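The woman who runs the Brallus supper club in Skevby did not want her name in this article. "The food has a name, this is enough," she told me. We met at four in the afternoon, before her guests arrived.

She started with one table and 8 chairs, in the flat she rented after she left Priturmont. Now she cooks for 30 people a month, on two evenings.

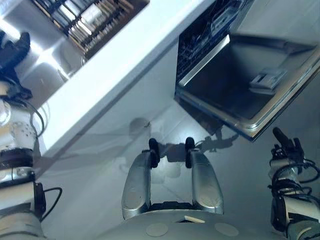

Her first menus were too long, she said. She wanted to show everything she had learned, and the guests went home tired. Today she makes four dishes and bread. She spends the whole morning on the stock, standing, and her knees complain. A pale floor shows each drop of soup, so I asked if she is a tidy cook. "I am a slow cook. It is almost the same."

The recipes come mostly from her grandmother, who never wrote down a weight. To find the right amount of salt for the pickled turnips took her about 2 years.
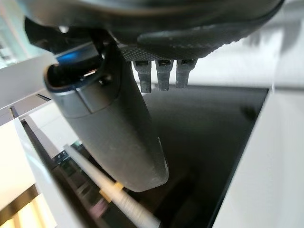
One guest told me that the turnips were the reason he came back, and that he had tried to make them at home without success. She was pleased when I repeated this to her, but she did not offer him the recipe.

Her vegetables come from Yuan, a small farm on the north side of the town. In winter there is not much choice, and she changes the menu on the same day if the cabbage is poor.
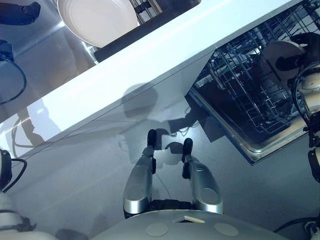
She does not take money at the door. Guests pay when they book, and if somebody is ill she gives the place to the next person on the list. The list is long in July and short in February.

I asked if she would like to open a real restaurant.

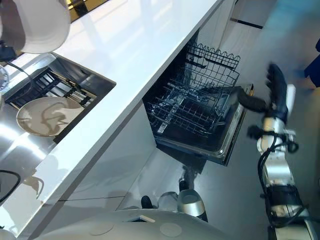 No, she answered, because then she would have to cook also when she has no wish to. Her guests have asked her the same thing many times. "I tell them, come in February. There is always a chair."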